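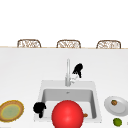 Lockwood Robotics Class – Handout 8: The Kitchen Sink Task
Prepared by Leanne Hulme
Updated 2020-07-03

Search this site Go

Welcome back! This is the handout I've been looking forward to all term, because the sink is where everything you've learned so far gets used at once. You've driven one arm. You've driven two arms, sort of, over a flat table. Now there's a hole in the counter, a tap to keep clear of and things that can end up down in a basin, and it's a lovely puzzle.

We are working entirely in the simulator this term, so you can crash as often as you like. Please do crash! A good crash, with a note about what you were trying, is worth more to me than a tidy run you can't explain.

1. Setting up

Open Draltodero and load the kitchen world from the Gandby folder (not the older one in your home directory, which still has the broken wrist limits). Check that both arms respond before you load your own program. Left and right are named from the robot's side of the counter. I mix them up myself at least once a week – put a sticky note on your monitor.

Set the seed to 2 for your practice runs so we can compare results in the lab. You may change it for your own experiments, but write the new seed in your log.

2. The world and what's in it

The sink, the tap and the counter are fixed. So are the chairs along the far side, which are scenery and have no collision shapes at all. The small food items are free bodies and can be picked up. Their starting positions change when you change the seed, so please don't type coordinates straight into your program. Ask the world where the object is, every time.

The big red sphere is our target marker. It's drawn on top of the world for your benefit and has no weight, and the grippers pass right through it. It does hide a fair bit of the basin in the default view, so learn to switch it off with the M key when you're debugging a grasp.

3. Reaching into the basin

Coming straight down is nearly always the best approach. If you come in at a slant, the wrist meets the rim before the fingers get anywhere near the food. Plan it as a hover point, then a descent, then the grasp, and then go back up the same way you came in.

Watch the tap handle on the right-hand side. Plenty of paths that look fine on paper swing straight through it. Add a waypoint above the handle and your right arm will be much happier.

For the grasp, close slowly and read the finger gap. If the fingers close all the way, you've missed. If they stop early, you're holding something, and with a bit of luck it's the thing you wanted. Below, one gripper is down in the basin with a small orange piece against it, and the other is at the left of the sink. 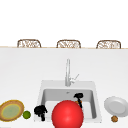 4. Working with two arms

Start with one arm parked. Once the other arm can do its job reliably, bring the parked one back in. The simplest way to share the basin is a flag: an arm raises it before going in and lowers it once it's clear. Hukier has a built-in lock for this, but I'd love you to write your own first. It's a short piece of code and very satisfying when it works.

5. What to hand in

- Your program, with comments in your own words
- A log of 100 practice runs, including the failures
- One page on a crash you found interesting

Each run stops at 400 steps, whether you've finished or not. Marks are for clear thinking, and a slow, careful program can do very well. Bring your questions to the lab, and if your arm does something wonderfully strange, save the replay – I want to see it!

Related handouts
Handout 6: Frames, Wrists and Which Way Is Up
Handout 7: Two Arms, One Table
Getting Started with Draltodero
Notes for the December Showcase

© Lockwood Robotics Class | Contact Leanne Hulme | Back to top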